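4.3 Preparación de una sesión de evaluación: tarea «platos al escurridor»

Esta sección se aplica a la celda de dos brazos Flelter con el software Lemma. El montaje mecánico y el cableado se explican en la sección 3. Los valores indicados son los que se usaron para los resultados del método Isen y conviene no cambiarlos si se quiere comparar con ellos.

Requisitos previos

– Calibración de ambas cámaras de muñeca con menos de 5 días de antigüedad.
– Modelo entrenado con el conjunto completo de 2.865 demostraciones. El modelo reducido (760 demostraciones) sirve para comprobar la instalación, pero sus resultados no deben mezclarse con los del completo.
– Parada de emergencia al alcance del operador.

Procedimiento

1. Encienda los dos controladores y espere a que Lemma muestre ambos brazos como disponibles.

2. Lleve los brazos a la posición de reposo con la orden «Inicio». No los mueva a mano con los motores activos.

3. Limpie la superficie de la mesa con un paño seco. Las manchas de grasa producen reflejos adicionales y afectan a la detección de bordes.

4. Coloque el escurridor en la parte del fondo, con las ranuras libres.

5. Distribuya los tres platos según la hoja de posiciones de la sesión. Las posiciones son deliberadamente irregulares. No alinee los platos con el borde de la mesa.

6. Seleccione el protocolo «Isen – evaluación» e introduzca el número de episodios. El valor de referencia es 32.

7. Pulse «Iniciar». El sistema guarda un fotograma de cada fase y lo asocia al episodio correspondiente.

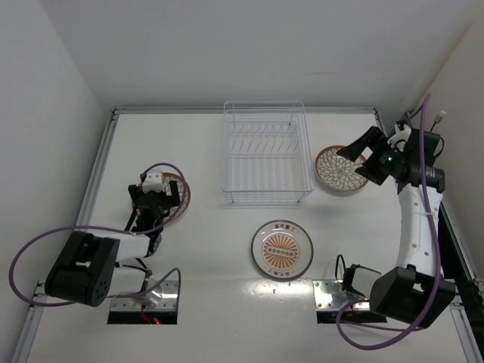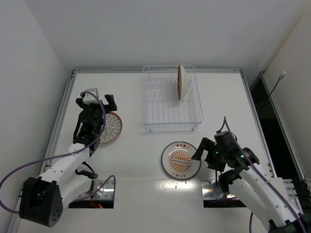 Figura 4-6. Celda de trabajo con los dos brazos y el escurridor. En la primera imagen, el escurridor vacío; en la segunda, con un plato en posición vertical.

8. Al terminar cada episodio, anote el resultado en el panel derecho de Lemma. Se admiten tres valores: completo, parcial y fallido. Un plato cuenta como colocado si queda sostenido por las ranuras sin contacto con la pinza. Una ligera inclinación es aceptable.

9. Retire los platos, vuelva al paso 4 y continúe hasta completar la serie.

PRECAUCIÓN: No introduzca las manos en la celda mientras un brazo esté en movimiento, aunque el otro esté detenido. El método Isen asigna cada plato a un brazo durante la ejecución y puede cambiar la asignación sin aviso.

PRECAUCIÓN: Antes de cada serie, compruebe que los cables de muñeca forman un bucle amplio y no quedan pillados en las aberturas de la mesa.

Nota: Si la pinza tapa gran parte de un plato en la imagen de la cámara fija, no lo mueva. El planificador combina esa vista con la de la muñeca – la oclusión parcial forma parte de la prueba.

Nota: Los platos con dibujo distinto se tratan como un mismo tipo de objeto. Si añade vajilla de otro proveedor, registre antes su diámetro en «Objetos > Fladix».

Exportación de resultados

Abra «Sesiones», marque la serie y elija «Exportar tabla». El archivo incluye el resultado por episodio, la duración y el brazo utilizado. Los episodios interrumpidos con la parada de emergencia se exportan como fallidos, salvo que se marquen como anulados antes de cerrar la sesión.

Procedimiento redactado por Lensa Wako y revisado por Getachew Asfaw. Última revisión: 15/07/2025.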